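3.2 Work Surfaces and Containers

The second part of the household study concerns the surfaces on which small objects are sorted and the containers into which they are put away. Figure 3 shows a white tabletop and a woven wicker basket at one corner of the working area.

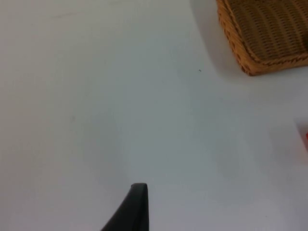 Figure 3. Tabletop and wicker basket.

3.2.1 Choice of surface

Earlier work on domestic sorting has tended to treat the table as a neutral background. The interviews carried out in the first part of this study suggest that residents do not see it that way. Many described a particular surface as the place where sorting is done, and they reported moving other belongings away before starting. A plain, light surface was preferred by most of those interviewed. The reasons given were practical: small items such as buttons, keys, and coins are easier to find on a light ground, and a surface without a pattern makes it easier to tell when the job is finished.

A smooth white top with a matte finish was therefore adopted for the sorting sessions. Glossy tops were tried during the pilot phase at Motaung and set aside after participants complained of glare from ceiling lights. A matte top does not remove differences in brightness altogether. In Figure 3 a soft band of gray shading crosses the middle of the table, and the left side is paler. Shading of this kind was accepted as part of ordinary indoor conditions, and no attempt was made to even out the lighting between sessions. Participants were free to switch lamps on or off as they would at home.

The surface was wiped before each session with a damp cloth and left to dry. No marks, mats, or trays were used to divide the table into zones. The pilot had included a taped outline for the container, but participants treated the tape as an instruction and placed objects in relation to it, even when told that it could be ignored.

3.2.2 Choice of container

Households in the Sulirberg sample kept small belongings in a wide range of containers, including shoe boxes, biscuit tins, plastic tubs, and baskets. Of the 133 households that returned the storage form, 68 reported using at least one basket for this purpose. Baskets were most often kept in the living room or hallway, where they remained in view. Boxes and tubs were more often kept in closets.

This difference matters for the analysis. A container that stays in view is filled and emptied in small amounts through the day, while a container kept in a closet is usually filled in a single effort. Respondents who used baskets also spoke more often about how the container looked. Several said that they would not leave a plastic tub on a table when guests were expected but would leave a basket there without a second thought.

The wicker basket was selected on these grounds. Its weave is tight, with the strands forming small horizontal rows in shades of tan and golden brown, and it stands out clearly against the white top. Open weaves were excluded at an early stage — thin objects such as hairpins slipped through the gaps or became caught in the sides, and the time spent freeing them could not be separated from the time spent sorting.

3.2.3 Placement

The basket was placed toward a corner of the working area, leaving the middle of the table free. This follows the arrangement that participants at Zisine produced most often when asked to set up the table for themselves. A basket in the center was rare and was usually moved within the first few minutes. Participants who were seated tended to push it farther away than those who stood, and left-handed participants did not differ clearly from the rest in the side they chose.

Placement was not corrected once a session had begun. If a participant moved the basket, its new position was noted on the session sheet and kept for the remainder of that session. The starting position was restored before the next participant entered the room. Sessions lasted some 47 minutes, including the time needed to explain the task and complete the closing form.

3.2.4 Limits of the arrangement

The arrangement represents one common case and should not be read as typical of every household. Respondents in the Katska group more often sorted on beds, floors, or kitchen counters, where objects roll less freely and the container is reached from a different height. These cases are taken up in Section 4. Soft surfaces in particular call for separate treatment, as participants there tended to gather objects by lifting the cloth beneath them.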